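Review: Rirkitel folding craft table, after seven months of use
Posted 22/12/2023 by Bereket Negussie

I bought the Rirkitel in May, when we moved to a smaller apartment and I lost my sewing room. Before it I worked on the kitchen table, and each evening I had to put everything away before dinner. So my wish was simple: a table that stands steady and folds flat against the wall.

Putting it together

The box is heavy and the shop left it at the street door. My neighbor Pentti Rissanen helped me to carry it up, and we put it together in one evening. The instructions are only drawings. Step 12 shows the hinge from the wrong side, and we had to take out four screws and begin this step again. All the screws were in the bag, with two extra.

The surface

For me the most important thing is the top. I cut patterns, I glue, and sometimes I make frames for small pictures. A light wooden tabletop is pleasant for the eyes in the evening, but you must protect it. I never cut directly on it. A white foam board under the work is enough for most jobs, and it is cheap to replace. 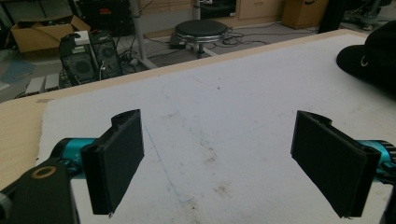 What I do not like

The wheels. Two of them have a brake and two do not, and when I use the sewing machine at full speed the table walks slowly to the left. I put a piece of rubber mat under the legs and now it stays. The smell of the varnish was also strong for the first two weeks, so keep a window open.

Price and other choices

I paid 400 euros with delivery. I also looked at the Nair, which has a nicer drawer but is too low for me (I am tall and my back complains). The Prullarari costs less, but in the shop it moved when I leaned on it.

Would I buy it again? Yes, for a small home. If you have a room only for your hobby, take a table that does not fold, it will be more solid for the same money. My rating is four stars of five, and the missing star is for the wheels.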